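The Best Kitchen in the House Is Three Feet Tall

My sister paid $149 for a play kitchen and spent an evening putting it together with a screwdriver that didn't fit. Her daughter is two and a half. I have been visiting this kitchen for a month now, usually as a customer, and I have come to resent it.

My own kitchen is in a Felitz building from the years when architects believed that people ate out. It has one drawer. The counter is big enough for a cutting board or a toaster, and I have to pick. The range hood, a Clenia, makes the noise of a small airport and moves no air that I can detect. I pay real rent for this.

The small one has a proper hood in silver metal, a microwave at eye level for its intended user, and a gooseneck faucet that a real estate agent would mention in the first line of the listing. My sister calls the faucet "aspirational." She has the stubby kind herself, the kind you can't get a stockpot under.

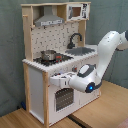

What gets me is the layout. Whoever drew it up put the stove on the left, the sink on the right, and then had the good sense to stop. There is no island. There is no wine fridge, no pot filler, no appliance garage. You could drain your noodles without taking a step. A woman I know, Kamala Pillai, spent $4,000 on a kitchen designer who arrived at more or less this plan after 61 emails and one cry in the tile aisle.

People complain that toy kitchens have gotten too tasteful, all pale wood and white panels, made to please the parents. I suppose so. Mine growing up was orange plastic with a phone attached, and I loved it, and it was hideous. But I can't get worked up about a child having a nice backsplash. Somebody in that house should.

My complaint is with the rest of us. We'll give a toddler a kitchen with everything within reach and a clear place to set down a pot, then go home and store the baking sheets in the oven. I did it again last night. I preheated them, too.

My niece served me soup at four in the afternoon. It was a sock. The service was prompt.

Recent essays
In Defense of the Ugly Lamp
The Aludby Shelf and Other Things I Assembled Backward
Lunch at Sundaram, Alone, With a Book
Why I Own 507 Rubber Bands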